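4. Making your first cold brew

You've rinsed the jug, the mesh filter has clicked into its collar, and now comes the fun bit! Cold brew is wonderfully forgiving, so don't fret if your first batch in the Nurkus jug is stronger or milder than you hoped.

1. Weigh out 131 g of coffee and grind it coarsely, like rough sea salt. Pre-ground filter coffee will do, but it leaves more sediment.
2. Tip the grounds into the mesh filter and tap the side gently to level them.
3. Lower the filter into the jug and turn the collar to the right until it stops.
4. Pour in 500 ml of cold water, slowly and in circles. Wait until the grounds have swollen and darkened all over.
5. Add another 600 ml, fit the lid and put the jug in the fridge.

Note: the water level should sit just under the collar. If it's higher, your filter isn't fully seated – lift it out and try again.

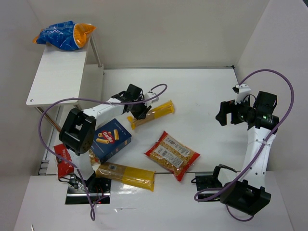

Page last changed: 7 March 2023

6. Leave it for at least 8 hours. Overnight is easiest, and you wake up to coffee, which is a lovely thing.
7. Turn the collar to the left, lift the filter and let it drip over the jug. Please don't squeeze the mesh, however tempting it gets.
8. Stir once and pour over ice. We like it with an equal splash of water or milk, and Hui-mei Lau on our Warkeck tasting bench swears by a strip of orange peel (she's converted most of us!).

CAUTION: Never fill the jug with boiling water. The glass is made for cold and lukewarm drinks only and may crack.

CAUTION: Don't lift a full jug by its lid. Hold it by the handle with your other hand underneath.

Keep the finished brew in the fridge with the lid on and drink it within a week. Used grounds can go straight on the compost heap – rinse the mesh soon afterwards, before they dry on. For deeper cleaning, see section 5.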